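4.2 Setting the Feed Timer on the Talholm Planter

Before you start, fill the reservoir to the 2 line and close the lid. The timer will not save settings with the lid open.

1. Press and hold MODE until the display shows 61.
2. Use the arrow keys to enter the feed interval in hours.
3. Press MODE again. The display shows 221, the code for tomatoes and peppers. For herbs, press the down arrow once.
4. Press SET. The pump runs briefly and stops.

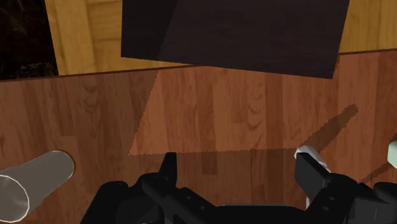
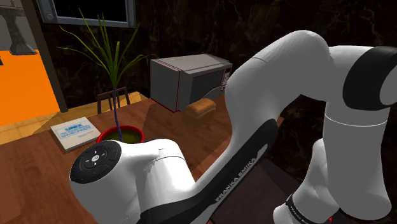
5. Check each drip line at the soil. If one stays dry, unscrew the cap and rinse the filter under the tap.
6. Wipe up any spills and slide the cover back on.

Note: After a power cut the clock resets and the display reads 1111. Repeat steps 1 through 4.

CAUTION: Unplug the planter before you remove the pump. Do not add liquid feed straight to the drip lines.

To change the filter, see 4.3.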